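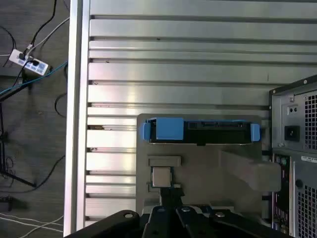
Gray rest plate on the slotted bench top, CPU and caddied drive parked on it.

Bellbridge refurb tower, open build, sold as bench unit

Posted November 4, 2019. Listing by Nadine Harb, questions on the hardware go to Elias Geagea.

Full size black desktop tower, side panel off, sold for training benches, repair classes and anybody who wants a case they can get their hands into. Not a gaming PC. Not a ready to run office machine either, read the list before you order please.

CPU is supplied OUT of the socket. Drive comes in its blue caddy. You fit both. No tools for the drive, it goes in with the caddy. For the CPU, lever up, chip in, lever down. Thermal paste not included, add it at checkout.

What you get

Tower with black front bezel
Gray power supply, fitted, cables left on
Green motherboard, fitted
Processor, heat spreader intact
Hard drive in blue caddy
Blue SATA cable, already in the case

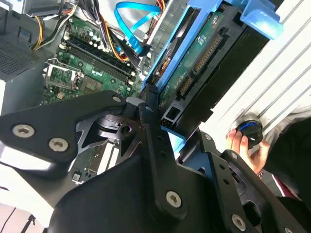

Inside the case

Socket is empty with a silver metal frame and lever. Please don't touch the contacts, we can't take a board back with bent ones. RAM slots have the white-tipped latches, push those all the way out before you put a stick in. Power leads are long enough to tuck out of the way but we dont tie them, most classes want them free.

Caddy has blue ends. Squeeze, slide, click. If it doesn't click pull it out and try again, don't force it.

Bench plate (sold separately)

The Flereo rest plate. Flat gray plate, holds the loose parts while you work so nothing rolls off onto the carpet. Goes on any slotted aluminum top. Ask for the Sleiman bracket if your bench is a different kind, we keep 6 on the shelf and reorder in February.

Working position

Lay the tower on its side, open side up. Everything goes in from above that way and you aren't fighting the weight of the chip. Keep the bezel to one end so you have the long side in front of you, easier on the back. 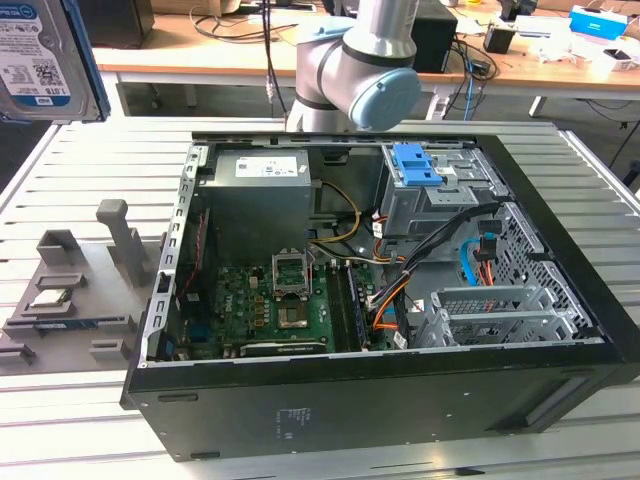 Give yourself a bit of bench past each end of the case as well, parts and cables spread out fast. Power unplugged at the wall the whole time. We say this to every school and we will keep saying it.

Shipping and returns

Ships from the Zarora warehouse in 6 working days. Orders of 11 or more go on a pallet, call first. Returns within 31 days, in the orginal carton, CPU in its clamshell. Cosmetic scuffs are not a fault.

Spare caddies, SATA leads and paste are on the accessories page. Larger class sets, email Nadine with how many seats you have and she'll send a quote.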